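Small-room fixes that got me through my first year in the dorm

My half of the room was tiny, and by October I had chargers in my bed and socks in my desk drawer. So I started fiddling! Most of these cost me less than a pizza, and none of them need a drill (check your housing rules anyway).

Start with the cables. I stuck binder clips along the back edge of my desk and threaded the charger ends through the metal loops, so they stopped sliding down behind the furniture every single night. I used 5 clips. A strip of painter's tape folded over each cord makes a label, and you can write on it with any old pen.

Next, the bed. If yours can be raised, raise it. Mine went up and suddenly I had 33 inches underneath, enough for two flat Lodia bins and my suitcase with the winter stuff still in it.

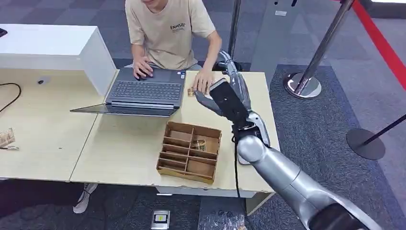
Laptop open, one hand on the touchpad.

For late-night studying, I clipped a little Favora reading light to my shelf and aimed it at the wall, which is way softer on a sleeping roommate than the overhead. I also set a 30-minute timer on my phone, because otherwise I'd "just check one thing" until 2 a.m.

Oh, and the shower caddy! Poke drainage holes in a cheap plastic bin with a hot nail (window open, please, it stinks) and hang it from a hook on the closet door with a towel underneath. Mine lasted until move-out and then went home full of spoons.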